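# Can You Trust the Front of the Bag?

By Lyle Alcantara

Pick up any package of food in your kitchen. Look at the front. I bet it's shouting at you.

"New!" "Farm fresh!" "Now even tastier!" "Made with real fruit!"

Before you believe any of it, ask who wrote it. The company that wants to sell you the food did. That doesn't make it a lie, and in many countries there are laws against telling lies on a package. But there is a lot of room between a lie and the whole story, and that's where most of the words on the front live.

## Tastier than what?

Take "now even tastier." Who tasted it? Was it 16 people or 2000? Were they kids or grown-ups? Did they work for the company? The package hardly ever says. You can't check it, so you can't learn anything from it.

"Farm fresh" is another one. Wheat comes from a farm. So do potatoes, sugar and milk. A cookie could be called a farm food if you wanted to be sneaky. And how fresh is fresh? Was it picked yesterday, or last winter and kept in a big freezer? The word sounds like it's telling you something. I don't think it tells you much.

## The missing fruit

Say a juice called Roklow has three giant strawberries on the carton. The side of the carton says "apple juice, water, strawberry juice." In many countries, ingredients have to be listed in order of weight, with the heaviest first. So Roklow is mostly apple! The strawberries are in there somewhere, but they're at the end of the line.

"Made with real fruit" can be true if there is a tiny bit of real fruit. The words don't promise a lot of it.

## Colors are talking too

Green makes people think of leaves and gardens. Brown paper makes people think of somebody's grandma baking. Gold looks expensive. A company can pick any color it likes, and the food inside stays exactly the same. Try imagining your favorite chips in a plain gray bag. Would they taste worse? A lot of people think they would, until they try it with their eyes shut.

Numbers on the front deserve a hard look as well. A package might boast that the company is very old. Good for the company, but the food in your hand wasn't made back then. You can find this sort of thing in any language. The Chinese character 年 means "year," so if there's a number in front of it in a red banner, you can make a good guess at what's being counted.

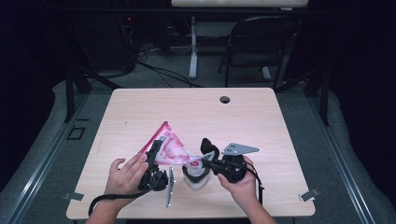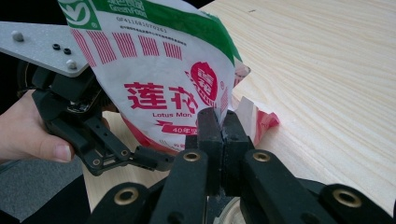

*Page last changed: July*

## "34 percent less sugar!"

Now we have a number, and numbers feel like facts. Be careful anyway. Less sugar than *what*? Suppose Gurnus Crunch cereal says it has 34 percent less sugar. It could mean less than the old Gurnus Crunch, which might have been packed with the stuff. Taking some away from a huge pile can still leave a big pile.

Look for a little star next to the number. Stars usually lead to small print, often on the back or down near the bottom. Read that part. If there's no star and no explanation, I'd treat the number as decoration.

## The sneaky serving

Filska crackers and Llewellyn crackers sit side by side at the store. The Filska box says 90 calories. The Llewellyn box says 120. (A calorie is a way of measuring the energy in food.) So Filska has less energy in it, right?

Maybe not. That number might be for one serving, and the servings might be different sizes. If a Filska serving is five crackers and a Llewellyn serving is ten, you haven't compared anything yet. Some labels give the amount in 100 grams, and those are much easier to compare. If 100 grams of one cracker has 373 calories, you can put that next to the same line on the other box and see which is bigger.

## Be fair, though

Don't go around saying every package is a trick. Some foods with loud wrappers are very good, and some with plain ones are dull. You also shouldn't believe something just because I wrote it. Get two boxes of the same kind of food, turn them around, and read the sides.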